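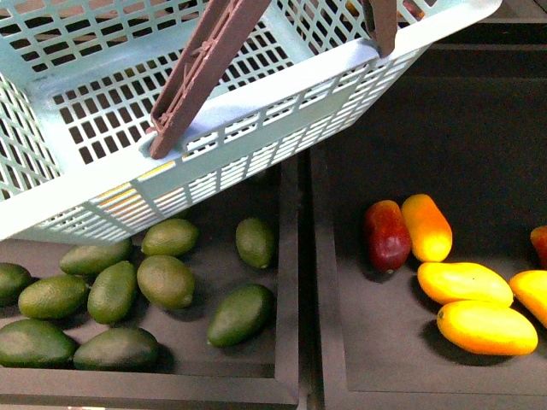 Chapter 3: Fruit, Baskets and Bins

The first two chapters got your arm bolted down and moving under its own power. This one gives it a job. By the end you will have a test stand in your workshop where the arm can pick fruit and carry a shopping basket, and a set of logs that show how well it does both.

3.1 Why a grocery task

A grocery task needs few parts and covers a wide range of problems. An avocado and a mango are close in size, yet they differ in color, shine and outline. Both roll when pushed. A basket is harder still. Its walls are full of openings, so a camera sees the basket and whatever lies behind it at the same time. Its handles turn on the rim. When the basket tilts, it can hide part of the bin below, and your software has to remember fruit it can no longer see.

3.2 The stand

The stand described here was first put together at the Birwood shared workshop, on a bench next to the table saw. You need two shallow black bins, set side by side with a raised divider between them. Matte black is worth looking for. Glossy bins throw back the overhead light, and the color filter in Section 3.5 will pick up the glare as yellow fruit.

Put avocados in the left bin and mangoes in the right. Do not line them up. Leave some touching and some apart, with patches of bare floor showing. Mix the colors of the mangoes if you can, from yellow through orange to deep red. A light-colored plastic basket with dark handles works well, as the handles are then easy to separate from the rim.

3.3 Before you start

You will use the Cluvari gripper from Chapter 2 with the soft pads fitted. Set the grip limit to 20 percent for fruit. The Dorier controller board must be running at 200 cycles per second; slower settings make the basket swing. Readers with the older Robichaud board should first make the wiring change on page 111.

Clear the bench within reach of the arm and keep the stop button by your free hand. Run each exercise once with empty bins, then add the fruit.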